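4.2 Checking the finger pads on the hand gripper

Do this check at the start of each shift and after any knock. Esura hand grippers leave Trokolstead with the pads already set, but the screws can settle in the first 25 hours of use.

1. Hold the gripper over a bare table and let the fingers open all the way.

2. Look along both pads. The rounded tips should sit level with each other. 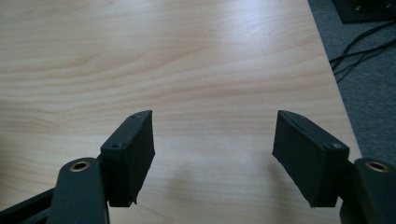 What if one tip sits lower than the other?
Loosen the screws on the low pad a quarter turn, bring the tip up to match, and tighten them again.

3. Wipe the inner faces with a dry cloth. Do not use solvent.

CAUTION: Keep your fingertips out of the gap while the trigger is free. Engage the lock before you touch the pads.

4. Lay out the tableware for the task. For the Rivas table set, place the striped mat first and put the bowl on it.

5. Bring the open gripper in over the mat, keeping the pads clear of the weave.
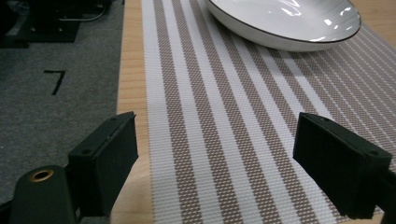
4.3 Replacing a worn pad

Order pads in pairs from Turkwood, part 254. Change both at the same time, even if only one is worn, and write the date in the service log.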